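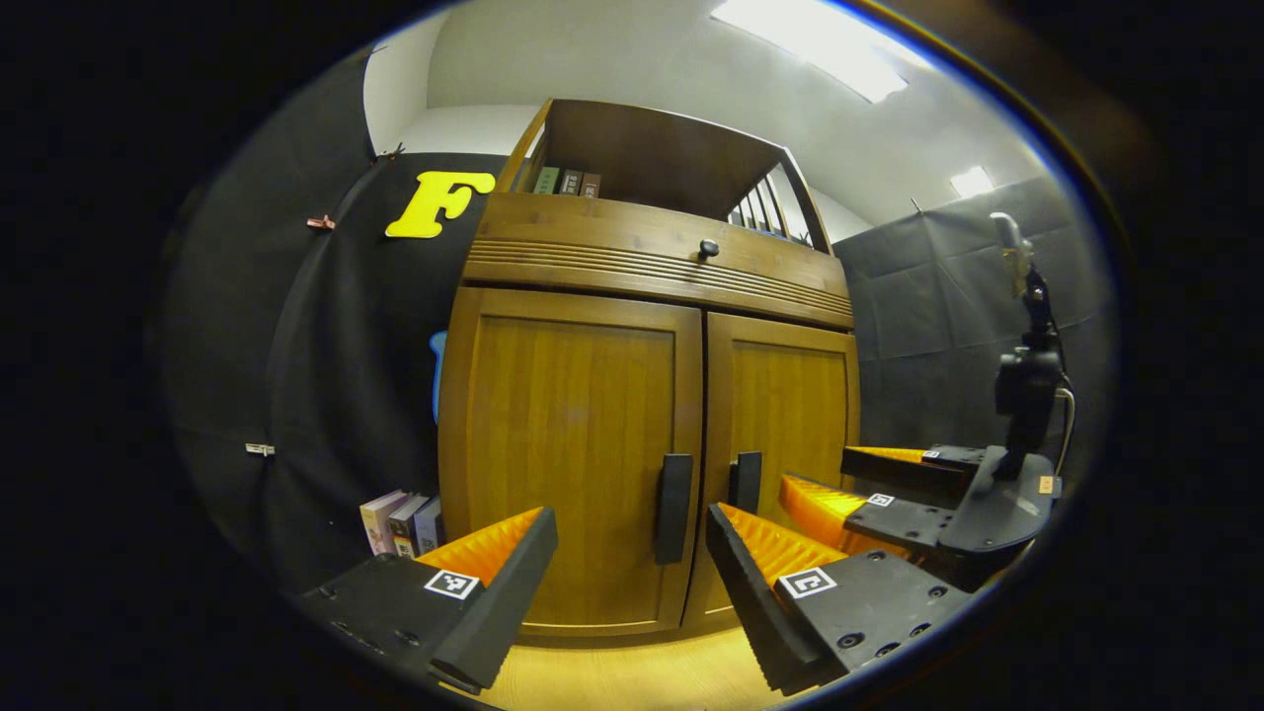

Linnea Nygård: I'd leave the wood alone and only change the handles. Black bars on honey-colored doors look fine to me, but 50 for a pair from Flelix is too much.

tsuji_t: Disagree. Oil it first - the grain dries out over winter and you'll see it by November.

zshao: Oil on a finished cabinet just sits there and gets sticky. Wipe it down and stop.

tsuji_t: Mine took it fine. 2 coats.

Samah B: What do people keep on the open shelf up top? Ours only collects mail.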